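Minutes – Bench Practice Working Group
July meeting, second of the summer

Present: Lucie Sandhu (chair), Vernon Petrenko, Ghislain Petrenko, Myfanwy Mathias. Yaowalak Khunthong taking notes.
Apologies: Prokach side, nobody free.
Started 9:40, room double booked again so we lost ten minutes.

1. Last minutes
Agreed. One fix: item 3 should say "stop button check" not "stop button chat". Myfanwy closed her action on the sign-in sheet. Vernon's action on the glossary still open, carried over for the third time.

2. Where the draft is
Draft 4 of the bench rules is out. 485 comments in since draft 3, most of them wording. Lucie has been through all of them, Ghislain through the ones on end of arm tooling. Fedov want a shorter doc. Van Wyk want a longer one with annexes. Lucie: keep the body short, put the annexes seperately, both can live with it.
Title still not settled. "Working alongside arms at a shared table" is the front runner. Ghislain doesn't like "alongside".

3. People at the table
Longest item. Draft 3 said no one within reach of the arm while it is powered. Fedov and Jukero both said this can't be followed for tabletop work where a person sets out the objects and stays close by. Vernon agrees. Text now splits it in two:
– person at table, hands off the surface, arm may move at the reduced speed setting
– person's hands over the surface, arm held until hands are back at sides or behind the table edge
Myfanwy asked what counts as "over the surface". Resting on the edge? Discussion went around a few times. Lucie ruled the edge counts as over. Vernon wants his objection noted, so noted. He thinks people will lean on the edge out of habit and the arm will be stopping all day.
Ghislain: needs a named operator for every arm, and the person at the table has to know who it is before anything moves. Agreed, goes in as 3.4.
Loose stuff on the person – lanyards, hood cords, open sleeves. Watch on the wrist is OK if it's snug. Rings not discussed, next time.

4. Objects on the table
Small household items are what most sites use so the rules should be written around them. Points agreed:
– light cups and anything that can tip go where a fall doesn't send them under the arm
– baskets and trays: keep both handle ends clear so the fingers have a way in
– zippers, straps, pulls. Anything hanging over a rim can snag a finger. Operator to decide per task whether it's left hanging or tucked in, and write it on the run sheet
– staplers and other hard desk items allowed, but closed, and no staples in them (Myfanwy, strongly)
– put the list of items on the run sheet before the start, check it off again at the end
Jukero sent a weight limit of 300 grams per item. Felt low for a filled basket. Ghislain to ask if they mean the item or the whole load. 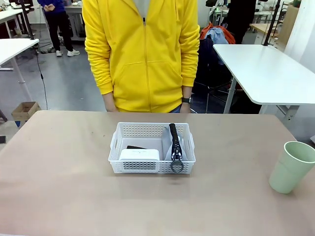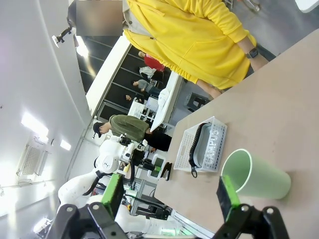
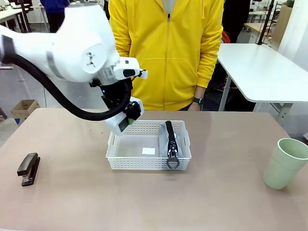
Basket, pouch and cup on the table, person in yellow standing by.

Yaowalak Khunthong
Minutes secretary, Bench Practice Working Group

5. Cables and fingers
Cable on the arm must have enough slack for full wrist turn but not so much that the loop drags on the table or catches a rim. Draft 3 gave no test for this. New text: run the wrist slowly end to end with the table clear, watch the loop the whole way, retie if it touches anything. Do it after every tool change. Vernon asked for every morning too. Agreed.
Finger pads: look at them before each session for splits or lifting corners. Swap as a pair, never one on its own. Lucie wants a line about keeping the old ones for a week in case of a dispute over a dropped item. Others thought this was overkill. Left out.
Bolt heads on the gripper brackets to get a paint mark across head and bracket so a loose one shows. Ghislain has wording.

6. The area round the table
Floor clear of boxes and trailing leads on the side where the person stands. Chairs pushed back out of the walkway, no using them as a coat rack inside the marked area (yes this came up, yes it is in the draft now).
People passing behind. In an open room you can't stop them, so the draft asks for a taped line and the operator pauses if anybody crosses it. Myfanwy asked about two arms near each other with separate operators. Who pauses? Both, for now. Vernon to draft something better, he says he can do it in one paragraph.
Onlookers stand outside the tape. No exceptions for visitors with a host.

7. Incident log
2458 entries across the member sites since the shared log opened. Most are dropped items. Ghislain says the categories are no use because "other" is the biggest one. Proposed new categories: dropped, snagged, knocked over, unplanned stop, contact with a person. Contact with a person gets reported the same day no matter how light. Agreed without discussion.
Prokach haven't uploaded anything since spring. Lucie to call them.

8. Faces and names in recordings
Short one. Any recording that leaves a site has faces covered first. Names stay off run sheets that are shared, use initials or a role. Van Wyk asked if clothing counts as identifying. Don't know. Myfanwy to find out what the other groups do.

9. AOB
Vernon: can we please stop saying "robot zone" and "arm area" for the same thing. Pick one. "Arm area" picked, 3 to 1.
Coffee machine on our floor is out, bring your own.

Actions
Lucie – call Prokach re log uploads; send out draft 5 once 3.4 is in
Ghislain – ask Jukero about the 300 grams; bolt mark wording; new log categories to all sites
Vernon – glossary (!); paragraph on two arms, two operators
Myfanwy – clothing question; check staple wording against the site rules
Yaowalak – circulate these, book a room that is really ours

Rings and gloves first on the agenda next time. Closed 11:25.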